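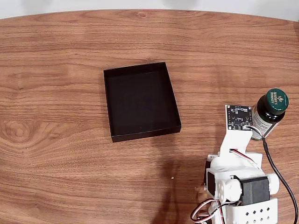
Black tray, green-capped bottle, oval-edged table.

May 18, 1999 - tray and bottle. Åsmund Lindholm wants the small stuff kept in trays, so the vitamins get one too. Black inside, which will hide every crumb in the shop. Knot on the left of the tabletop still my favorite thing in here.
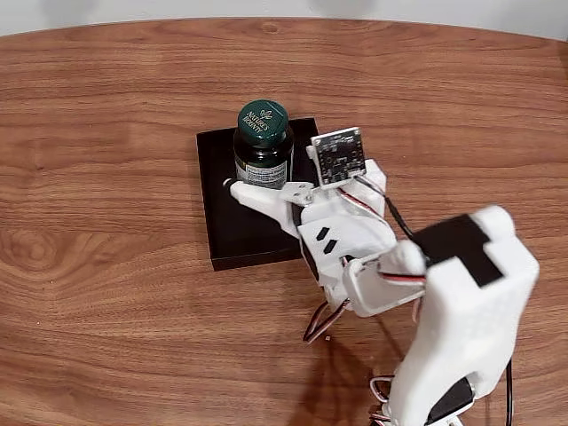

Bottle at the tray, cap lettering up.

Label has a green stripe. Ask Lurura for 2 more trays - December's order never showed.

Recent entries
Grustik shelf, again
Baert drawer liners
Worketberg: 1,515 screws, sorted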